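Wrist camera settings, second pass
Jul 27, 2026

The hand on the Ploltell arm has been mounted since June and the mechanical side is settled. The camera side is not. I spent today comparing two controllers, the Wonolico board that shipped with the arm and a Coppens unit I bought used, with the wrist cameras streaming through each in turn.

The test is simple. Run the same motion script, save every frame, then look at how many are sharp enough to place a fingertip. Gain fixed at 24, exposure on auto for the first run. Each controller got 256 moves.

Two things go wrong. Near the floor the fingers shade whatever they are closing on, and black parts against black parts leave very little for the detector to hold on to. Over the table the window takes up part of the view and fast moves smear everything. The tape on the carpet is the one edge I trust in the low position, and I use it as the reference for both units.

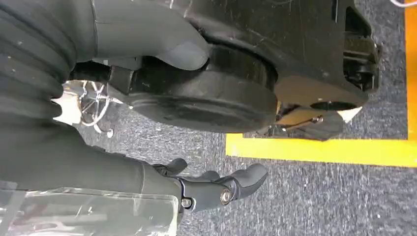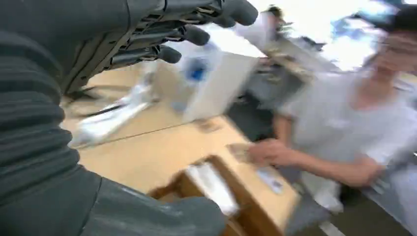

Wrist camera views: low over the carpet by the yellow tape corner, then over the table with heavy motion blur.

Across both runs I saved 2,657 frames. The Coppens dropped 22 of them, all at the start of a move. The Wonolico dropped none but its timestamps drift, and I would take a known gap over a clock I have to correct afterward. Neither one does anything for blur. That is a shutter problem and I should have locked the exposure before starting.

Next run: exposure locked short, gain raised to compensate, blind down on the window side. I also want a small lamp on the side of the wrist for the floor position. Restby makes a clip mount that looks like it clears the sleeve, but I have not measured the clearance with the wrist fully bent.

Motion script is unchanged from last time.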